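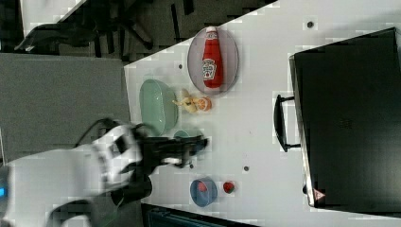
**Play food** is the toy food kids use in pretend cooking, pretend shops and pretend restaurants. I've kept up this page of our little household-toys wiki for a good while now, so if something's wrong in it, blame me and leave a note on the talk page. I count as play food anything made to look like something you'd eat or drink, plus the bottles and boxes it comes in. Pots, plates and stoves have their own page (Play kitchen), though I wander into them a bit because it's hard not to!

## Materials

The oldest kinds people still have at home are mostly wood, painted or bare. Then there's painted plaster and papier-mâché, which looks gorgeous and chips if you so much as breathe on it. Dollhouse food was often plaster glued right onto the dish, so you got a ham you could never take off its plate. My grandmother had one of those and I tried very hard to get that ham off.

Plastic took over later. It comes in two main types, hollow and solid, and you can tell them apart by squeezing. Hollow pieces are light and cheap and they dent (the dented pear is practically its own variety). Solid ones last longer but hurt more when you step on them. Felt and crochet food is mostly homemade, and there's a whole world of free patterns for it, some of them much fussier than any real recipe I've ever cooked from.

## Cutting food

Cutting food comes in pieces held together with hook-and-loop dots, magnets or a peg, and the child "slices" it with a blunt knife. The dots make a ripping noise that is most of the fun. They also collect hair, crumbs and carpet fluff, and once they're full the two halves of the tomato won't stay together. A stiff toothbrush gets most of it out.

Magnets are neater but I'd look them over now and then for cracks, and a cracked piece goes straight in the trash. Magnets are dangerous if swallowed, so please don't glue it and hope.

## Scale and color

Nothing in a mixed toy box is the same size as anything else, and kids don't mind one bit. An egg can be bigger than a lemon and a pizza can be smaller than both. Most sets aim for a child's hand and let realism go. Colors follow a kind of code: red for ketchup, yellow for mustard and bananas, orange slices with white lines between the segments. Dishes are where makers get to have fun, and pastels come and go in waves.

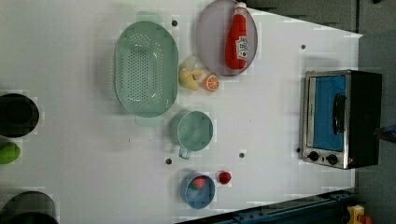

## The Skarkby sets

I can't write this page without the Skarkby sets, sorry. Unholm made them in two versions, a small box with 9 pieces and the big Market Box with 172, which came in a crate with a rope handle. The person behind the shapes was Solveig Løken, who carved every master by hand and (I love this) refused to do a carrot until she'd found one she liked. The carrot finally turned up in January, a whole year after the rest, and so early boxes don't have one. If you're offered a "complete" early box with a carrot in it, somebody added the carrot.

Only 700 of the Market Boxes were sold before Unholm was bought by Amaral, who switched to thinner plastic and dropped the leek. Amaral pieces have a seam you can feel with a fingernail.

## Cleaning

- Plastic, solid: warm water and dish soap, then towel dry.
- Plastic, hollow: wipe only. Water gets in through the little hole and stays there.
- Wood: damp cloth, never a soak.
- Felt: hand wash cold and reshape it while it's wet.

## See also

- Play kitchen
- Dollhouse food
- Fonier (toy cash registers, 5 models)

Last edited 2018-05-09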